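Progress report, hand-guided teaching project
Prepared for Hooman Moradi, Boutros
February 26, 2022

Hi Hooman,

You asked for the short version this time, so I'll try! January was mostly a recording month. We now have 223 usable demonstrations on the Sestutwood task set, all done with the hand-held gripper, and I'm a lot happier with them than I was with the fall batch. Remote control is still our backup, but it's slow going — one good run through the Rida console takes me longer than four by hand, and my wrists know it.
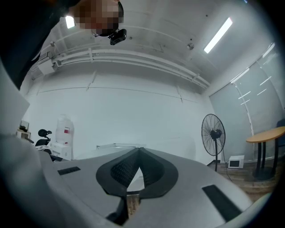

The big change was how we start each run. I used to just grab the tool and go, which left the first second or two full of wobble. Now we hold still, get a clean start mark, do the task at a normal pace and hold still again at the end. It sounds fussy (it is), but we threw out only 16 runs all month, and most of those were me talking to somebody halfway through.

We also spent more time on grip angle than I'd planned. People naturally roll their wrist in ways the arm can't copy, so I wrote up a one-page guide on which moves to avoid. Jeradov has a copy and they've already sent back notes, mostly good ones.

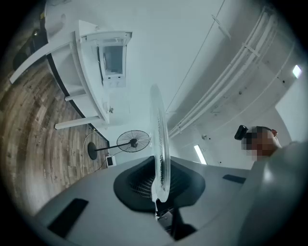

Photo: Sestutwood project team

Money is fine. We've used roughly 25 percent of the equipment line, and the only thing I can see coming is a second set of fingers, which I'd like to order before the spring sessions if you're okay with that.

What's behind: the labeling. I had hoped to hand over a fully labeled set with this report and I can't yet. The start and end marks are in, the grasp labels aren't. I'd rather take a few more weeks than rush them, so please move that milestone if you can.

Next up is training on the new runs and seeing how the arm does with them. I'll send numbers as soon as I have any I trust.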